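Flinen Reconditioned Systems
Workstations / Towers / Bellis

Bellis 3505 Reconditioned Tower Workstation
Item code: 3505
Supplied from: Sandavham
Form: full tower, single processor
Condition: reconditioned, tested, cleaned
Warranty: two years, return to Sandavham

The Bellis 3505 is a single-processor desktop workstation sold as a complete unit or as a bare tower for the buyer's own processor, memory and drives. Each unit is stripped to the motherboard on arrival, inspected and rebuilt. The information on this page applies to both versions. Where a point applies to only one of them, the text says so.

Orders for the bare tower are supplied with the motherboard, power supply, drive cage and all internal wiring in place. The processor socket is supplied closed, with a cover fitted. The cover should stay on until the processor is ready to go in.

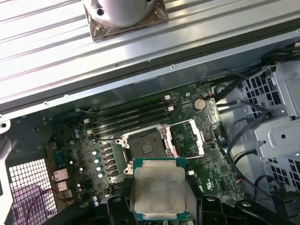 Branwen Foulkes
Product Documentation, Flinen
Technical content checked by Alun Rees, Workshop

Processor and socket

The processor is a square package with a green substrate and a silver heat spreader over most of its top face. It goes into a socket near the centre of the motherboard. The socket has a metal surround fixed with small screws, a hinged load plate and a retention lever. With the lever released, the load plate swings clear and the whole contact area can be reached from above.

The contacts are part of the socket and are the most easily damaged component in the machine. A bent contact may show up as a missing memory channel, an intermittent restart or no start at all. Damage to the contacts after delivery is outside the warranty unless it is reported before a processor is fitted. Buyers of the bare tower should inspect the socket under a good light when it is first opened.

To fit a processor:

1. Disconnect the mains lead and press the power button once to discharge the supply.
2. Lay the tower on its side with the access panel uppermost and take off the panel.
3. Release the retention lever and open the load plate fully.
4. Hold the processor by its edges. Keep fingers off the underside.
5. Match the notches in the package to the keys in the socket and lower it straight down. No pressure is needed.
6. Close the load plate and bring the lever down under its catch. The lever is stiff over the last part of its travel.
7. Clean the heat spreader with a lint-free cloth and isopropyl alcohol, apply thermal compound and fit the cooler.

Light smudging or fine marks on the heat spreader of a reconditioned processor are normal and do not affect cooling once the surface has been cleaned. Deep scratches, raised edges or a cracked substrate are grounds for return.

The cooler is fixed to the mounting posts at the corners of the socket. Tighten the cooler screws in a diagonal order, a few turns each, until they stop. Coolers with a separate backplate are not supported.

Memory

Four DIMM slots are fitted next to the socket. They are black, parallel and closely spaced, with white latch tabs. Modules with tall heat spreaders may foul each other or the cooler shroud, and standard-height modules are recommended for that reason. Fit modules in matched pairs. The slot order is printed on the label inside the access panel.

Complete units are supplied with memory installed to the order. Bare towers are supplied with the slots empty. Memory bought from Flinen at the same time as a bare tower is packed separately and is not fitted unless the assembly option has been chosen.

Clock battery

A coin cell in a holder on the motherboard keeps the clock and firmware settings. It is replaced with a new cell during reconditioning. A machine that has been stored for a long period may still ask for the date and time when first switched on. If it asks again at every start, replace the cell.

Power regulation

The processor supply section sits to one side of the socket and includes a row of chokes and a group of cylindrical capacitors. These parts are checked by eye for swelling, leakage and heat marks, and then under load. Boards that fail either check are not repaired at component level. They are withdrawn and the chassis is rebuilt with another board.

Chassis layout

The case is black and opens from one side. All routine work is carried out from that side, including memory, cards and drives. The tower should be worked on lying flat, as the weight of the cooler and graphics card otherwise acts on the board while the fixings are loose.

The motherboard occupies the middle of the case. Rear connectors and expansion brackets run along one wall. The silver metal drive cage stands on the opposite side, with perforated panels that allow air to pass through. Power wiring in red, yellow and black runs down the side of the cage. The bundles are dressed in this position at rebuild and should be put back the same way, as a loose bundle can stop the access panel from seating.

Graphics card

A graphics card is fitted across the centre of the board in complete units. The maximum card length is 212 mm measured from the inner face of the bracket. Longer cards will enter the case but will meet the drive wiring before they are fully home. To take a card out, remove the bracket fixing first, then release the slot catch and lift the card evenly at both ends. Pulling on the bracket end alone can crack the slot.

A blue PCIe slot is available below the graphics card. Check the clearance before ordering a second card with a wide cooler. The workshop will confirm fit for any card bought from Flinen, but cannot do so for cards from elsewhere unless the full dimensions are supplied.

Drives

Hard drives are carried in trays with blue plastic latches. Press the latch and draw the tray out. A tray that resists has usually been put in without the drive connector aligned — withdraw it, check the connector and try again. Trays are included with the bare tower. Drives are not.

All drives supplied by Flinen are erased to the Stodex workshop procedure before sale and carry a Stodex reference on the packing note. The reference can be used to request the erase record. Records are held for the warranty period and then deleted.

Power supply

The power supply has a silver casing and sits in one corner of the case. It has a small blue release tab at one end. The ratings are given on the black regulatory label, which must not be removed or covered. A unit returned without this label will not be accepted for warranty work.

The supply is replaced as a whole and must not be opened. Replacement supplies are sold under the spares heading for this model. A supply of another pattern will not line up with the release tab and should not be forced.

Workshop assembly option

Buyers of the bare tower may have their processor, memory and cards fitted at Sandavham before dispatch. Parts may be bought from Flinen or sent in. Parts that are sent in should be in antistatic packing with the order number on the outside. Assembly takes place with the tower on its side on a slatted aluminium platform, with the access panel off. The assembled machine is then started, left under load and shut down before it is packed.

The assembly option covers:

Processor, thermal compound and cooler
Memory modules in the order given on the panel label
Graphics card and one further card
Drives in the supplied trays
Wiring dressed and access panel refitted

It does not cover the transfer of data, installation of licensed software or adjustment of firmware settings beyond those needed to start the machine. Requests for these should be sent to Jingyi Ren in the sales office before the order is placed.

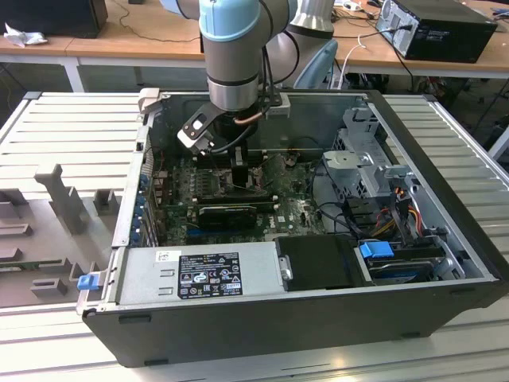
Supplied with the machine

Bellis 3505 tower with access panel
Mains lead
Drive trays
Test sheet, signed by the workshop
Packing note with Stodex reference, where drives are supplied

A keyboard, mouse and display are not included. Printed instructions are not supplied with the bare tower, and the fitting steps on this page may be copied for workshop use.

Cosmetic condition

The outside of the case may show light scuffs, chiefly on the base and the lower edges. Missing covers and broken latches are replaced before sale. Asset labels are removed where this can be done without marking the paint, and a faint outline may remain. Blue plastic parts vary slightly in shade between production batches, so a replacement latch may not match the one beside it.

Spares for this model

Drive tray with latch
Power supply
Access panel
Cooler with screws
Socket cover
Coin cell

Motherboards are not sold as loose spares. A faulty board under warranty is exchanged at Sandavham.

Delivery and returns

The tower is packed upright in a double-walled carton with foam end pieces. Keep the carton. A tower sent back in other packing travels at the sender's risk, and graphics cards must be taken out and wrapped separately before it is sent.

Orders received before noon are normally dispatched the same working day, except where the assembly option has been chosen. There is a longer wait for assembly in July, when the workshop closes for stocktaking.

Technical enquiries: Hryhorii Polishchuk, Workshop
Returns and warranty: Fredy Alvarado, Service Desk
Please quote item code 3505 and the serial number from the rear of the case.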